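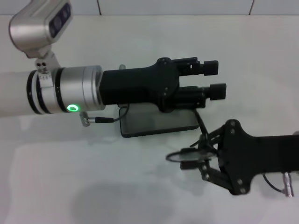
On the white sorting table: a flat, dark item with rounded corners and a lighter border.

Pivard Small Electronics Reuse Program
Progress report to the Chamoun Fund
Submitted by Divya Chettiar, Program Coordinator
Saturday, February 14, 2026

1. Work in the period

The program received 839 items through the community drop-off points. Most were mobile phones, with a smaller share of tablets, e-readers and loose glass parts. Each item is laid flat on the sorting table, given a label and entered in the register before it goes to grading. Anything with a swollen battery is set aside in the metal cabinet and does not enter the register until it has been made safe.

Grading has been slower than planned. Many dark, slab-shaped items arrive without a charger or a visible maker's name, and staff must check whether a piece is a complete device or only a front panel. Rania Sabbagh has revised the intake form to include a line for "type not confirmed", and the backlog at the Boltar Road site has since been cleared.

2. Data removal

All devices that can be powered on are erased and checked by a second person. Devices that cannot be powered on are held in locked storage until the recycler collects them. The written procedure was reviewed by Walid Kassab in January, and his two recommendations - a separate key log and a signed transfer sheet - have been adopted.

3. Budget

Spending remains within the approved amount. The program requests permission to move nearly $3000 from travel to storage and labelling. Travel costs were lower than forecast after the Vomel drop-off point agreed to deliver its own boxes. No change to the total grant is sought.

4. Next period

Three further drop-off points are to open in April, subject to signed agreements with the host centres. Eun-ji Wang will train their front desk staff in safe handling and labelling. The revised intake form will be used at all sites from the same date.

Questions on this report may be directed to Hala Harb, Finance and Reporting.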